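A Day at the Menmont Climate Fair

I took the early bus to Menmont in June because my cousin Divina Javier had talked me into it. She's been in the Vileck chapter of a youth climate group for 2 years now and she kept saying I complained about the weather so much I might as well come and hear why it's getting worse. Fair enough! So I packed a sandwich, filled my water bottle (they sell no bottled water at the fair, you get warned about this on the website in very large letters) and off I went.

Getting in

Entry was free but you had to sign up at a folding table, and the line for the folding table was long. They'd printed 300 programs and were already asking people to share. I shared mine with a retired bus mechanic who wanted to argue about batteries the whole way in, and I have to say he knew his stuff. He thinks electric buses are great in the flat part of town and a headache up on the hill routes, and he had the repair bills memorized.

The first talk was at ten and I missed half of it looking for a bathroom. What I caught was about school strikes and whether they still do any good. The girl speaking was maybe seventeen and very calm. She said her principal had stopped marking them absent and started marking them "on field trip," and she was kind of annoyed about that. 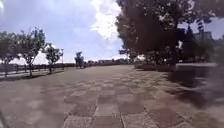
Divina's chapter has one big demand this year, and it's shade. I'd expected something about oil companies, but no, they want the city to quit approving new public squares without a planting plan. Their argument is that people will walk or bike if the walk isn't miserable, and stay in their cars if it is. I was a little doubtful until I thought about all those big stone slabs running off into the distance, and then that one huge leafy tree over on the right with the greenery under it. Guess which one I'd pick for my sandwich in July! They have a petition going and had 175 names on it by lunch. I signed. So did the bus mechanic, after reading both sides of the sheet.

The Hukstead boat people

My favorite part was the talk by Jomar Belmonte, who crewed on a sailboat called the Talavera so he could get to a climate meeting overseas without flying. I'd pictured something very noble. He told us he was seasick for most of it, lived on crackers and canned peaches, and got into a fight with the cook over whose turn it was to clean the toilet. He runs a group out of Hukstead now that matches people who need to cross with boats that are going anyway. Somebody asked if it was really worth weeks of your life to skip one plane ticket, and he said for most people probably not, and that he'd rather see night trains come back. I liked him a lot for that answer.

Somebody else asked about the cost and he got vague. I'd have liked a number there.

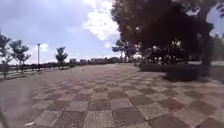
Food, money and getting home

Lunch stalls were all vegetarian and the lentil thing was very good, though I'd already eaten my sandwich so I only had a few bites of Divina's. Bring cash. The card reader at the dumpling stall kept dropping out and I watched a poor man in a bike helmet try it over and over. There was a raffle too, 50 cents a ticket, top prize a secondhand bike, and no, I didn't win it (I never win raffles).

The afternoon panel on local politics ran long. Two city council hopefuls both promised to back more bus lanes and then spent twenty minutes disagreeing over where they'd go. Divina took notes on all of it. I drifted off to the repair tent, where a lady fixed the strap on my bag and wouldn't take anything for it.

I caught the bus home a little after five. Divina says the petition goes to the council at their next meeting and she wants me there, so I've told her I'll go if she drives. She's making me take the bus.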